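Filed under: Who we are / What we do all day

About Plurnex

Plurnex tests whether machines can do chores. We have been at it since a wet May several years ago, when two of us left a washing machine company convinced that the hard part of laundry was never the washing. The hard part is the sock that is inside out, the duvet cover that has eaten everything else, and the putting away. We still believe this. We have so far automated very little of it.

We are a small firm in three rooms above a tile showroom. One room is for kitchens, one is for workshop jobs and one is for coats. Our customers are people who are thinking of buying a robot, or who have bought one and would like a second opinion. They send us a machine, or the program that runs it, and we give it jobs to do. Then we write down what happened in plain words and send a bill.

Can they do the chores yet?

Everyone asks, usually at weddings. The short answer is some of them, slowly, if you tidy up first.

The longer answer is in our chore list, which stands at 304 jobs. It was longer, but we took out ironing after a disagreement over what counts as ironed. Each job is written the way you would ask a teenager to do it: put the pegs back, clear the draining rack, find the lid that goes with this. A machine gets a pass if a reasonable adult would not feel the need to do the job again afterwards. We tried several cleverer ways of scoring and they all ended in spreadsheets.

Last year we ran 1,104 trials. A fair number went well. Wiping a flat surface is mostly solved, provided nothing is on it. Moving boxes of the same size from one shelf to another is solved as well, and a good thing too, as it is very dull. Folding a tea towel can be done in less time than it takes to boil an egg, though you would want to like your eggs hard. Anything involving cling film remains the property of mankind.

The shop floor is kinder than the kitchen. Parts come in known shapes, the bench stays where it was put, and no one leaves half a sandwich on it (we have a rule). Our Mullumik bench is for this side of the work: picking things up, standing them where they belong, telling a thick cylinder from a thin rod and treating them accordingly. It sounds like a toy for toddlers, and toddlers are in fact our standard of comparison. They are still ahead on speed and well behind on taking turns.
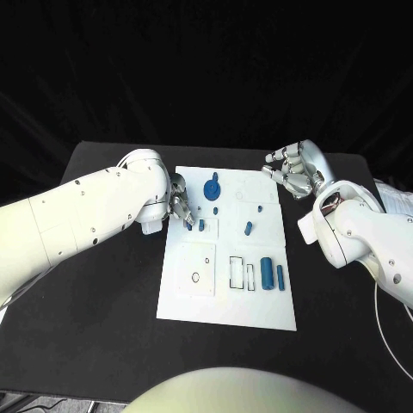 Two arms ought to be better than one, and on paper they are. In practice the second arm brings its own questions, chiefly what it should be doing while the first one is busy. People solve this by scratching an ear. We spend a surprising share of our week on it, and on fingers, which are wonderful for awkward shapes and a nuisance in tight gaps. A small upright peg with another small upright peg beside it will tell you more about a hand than any brochure.

What we don't do

We don't build robots. We don't sell them, and we take no commission from those who do. We once shared a stand with Solheim at a trade fair and were given a mug, which we declare here in full.

We also don't make promises about dates. A visitor from the Grulton housing scheme asked us when every flat could have a machine that does the washing-up. We suggested dishwashers. They were hoping for something more modern.

Working with us

A basic set of trials takes two weeks and covers 20 jobs of your choosing. You get a written report, the video, and an hour on the telephone in which you may argue. Shorter visits can be arranged if you only want to know about one thing. Please tell us the weight of your machine before it arrives — the stairs are narrow and the tile people have been very patient.

Page last changed 11/04/2023

Comments (4)

draining_board_dan
Put me down for the lid one. I've got 800 tubs and I'd swear not a single lid.

Hettle
Is the report any use if you don't know the jargon? We're a joinery shop and have been offered a two-armed thing for sorting dowels.

Plurnex
Hettle — there's no jargon in it, we don't know much ourselves. Send us a bag of the dowels and we'll tell you if it's worth going further.

mopandbucket
Bring back ironing.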